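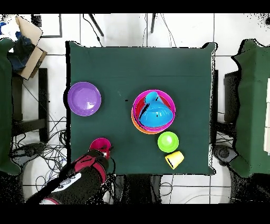
Bowls, cups, a plate and a funnel-shaped object on a cloth-covered table

Tableware in mixed colours

Mixed-colour tableware is a class of plates, bowls, cups and small kitchen items sold or used together in several plain colours, with each piece in a single shade. It differs from the matched service, in which every piece carries the same colour or pattern, and from the harlequin set, in which pieces share a shape but vary in decoration. The class is found in homes, nurseries, school dining rooms, camp sites and canteens.

Terminology

The trade uses several names for such goods. "Assorted" usually means that the buyer receives a fixed range of colours chosen by the maker. "Mix and match" means that pieces are sold singly and the buyer makes up the set. The word "harlequin" is sometimes used loosely for both, although dealers in older ceramics keep it for sets brought together from different services. In Gulliston and the surrounding district, the term "odd ware" was in common use for unmatched household crockery of any kind and is still heard at market stalls.

Background

Before coloured plastics became cheap, unmatched tableware was mostly the result of breakage. Families replaced lost pieces with whatever was to hand, and a full matching service was kept for guests. Enamelled metal offered plain colours at a modest price, but it chipped at the rim and was heavy to carry. Moulded plastics made it possible to produce the same shape in many shades with little change to the process, and the mixed set became a product in its own right.

The firm of Ravn, based in Zirnar, was among the smaller makers that built their trade on such sets. Its first range had 6 colours and was sold mainly to schools. A later range, Skindico, was designed by Josefien Martens and was intended for use both indoors and at picnics. Skindico bowls were made in graded sizes so that they could be stored one inside another, and the cups had a slight taper for the same purpose. The first production run was 2000 sets. Martens wrote that she had chosen the colours "so that no two neighbours at a table would quarrel over a cup".

Form and storage

Plain shapes are usual. Bowls tend to be round with sloping sides and a rolled or flattened rim, which strengthens the edge and gives the hand something to hold. Plates are often shallow with a low wall. Nesting is common in bowls, while cups are more often stacked in a column. Tight stacking can cause pieces to stick, and some makers add small ribs or a foot ring to let air in between them.

Funnels, scoops and measuring cups are often offered in the same colours as the tableware, although they are kitchen tools and are not usually counted as part of a set.

Use of colour

Colour serves a practical purpose in shared dining. A nursery may give each child a colour, and a canteen may mark portion sizes or special diets in the same way. Erasto Sang, who studied the meal service of 65 day nurseries in the Gulliston district, reported that staff found colour marking easier to follow than written labels, but that it failed when lost pieces were not replaced in the same shade. He advised nurseries to keep spare items in every colour in use.

Strong colours may fade under repeated washing. Reds and purples are generally held to be the most likely to change, though this depends on the pigment and the base material.

Collecting

Interest in older mixed sets has grown among collectors. Complete boxed sets are scarce, as the pieces were bought for daily use and were often passed on singly. The Zirnar Museum of Household Goods holds nearly 100 pieces by Ravn, among them trial colours that were never sold. The catalogue entry for the collection was last revised on Tuesday, April 8, 2025.

See also

Enamelware
Harlequin set
Picnic set
Table setting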